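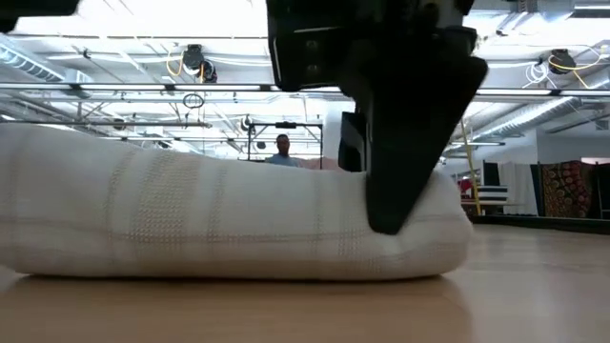 Folded white cloth with woven bands on a light wood-toned table.

JALTHORPE. Hotels and guesthouses in Jalthorpe will move to a lower wash temperature for white table and bath linen from October, under a revised supply agreement published by the town's shared laundry service.

The service, operated by Cordier, handles flat linen for 54 businesses in the town and the surrounding valley. Under the current agreement all white cotton goods are washed on a hot cycle regardless of use. The revised terms divide white goods into 2 classes. Class A covers kitchen cloths, napkins and anything returned with grease or food stains, and stays on the hot cycle. Class B covers towels, bath mats, table runners and decorative cloths, and moves to the cooler one.

Textured and open-weave cotton is assigned to Class B in all cases. Ludivine Lebrun, technical manager at Cordier, said the main concern was uneven shrinkage where a raised or open section of weave meets a plain one.

"The plain ground and the raised band do not pull in at the same rate," Lebrun said. "After enough hot cycles the edge begins to ripple, and pressing will not take it out. The customer sees a cloth that no longer lies flat and sends it back as a fault."

The company ran a trial over the winter with 8 guesthouses, using towels and table runners bought new for the purpose. Half of each batch went through the hot cycle and half through the cooler one with a longer rinse. Cordier said returns for distortion were lower in the cooler group. Stain removal was judged equal for towels and slightly worse for table runners, and the revised terms therefore allow a runner to be sent back once for re-treatment at no charge. 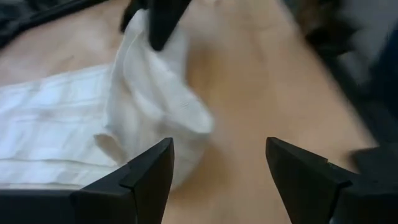

The light wooden tabletop, with its smooth honey-beige finish.

Folding instructions have also been changed. Thick cloths will be returned rolled or folded in thirds with the cut edge inside. Customers who want a different fold must state it on the order sheet, and an order may carry one fold only.

The Rovholm depot, which takes overflow work in summer, will adopt the same classes but will keep its existing collection times. Bags for Class B will carry a blue tag. Mixed bags will be treated as Class A and washed hot, and claims for shrinkage on items sent in a mixed bag will not be accepted.

Monique Rolland, who represents guesthouse owners on the Jalthorpe lodging council, said members supported the change but had asked for more time to sort existing stock. Cordier has agreed to a grace period of 20 working days, during which wrongly tagged bags will be returned unwashed and without a fee.

Prices per kilogram are unchanged. Order sheets in the new format can be collected from the laundry counter on Warden Street until 5 p.m.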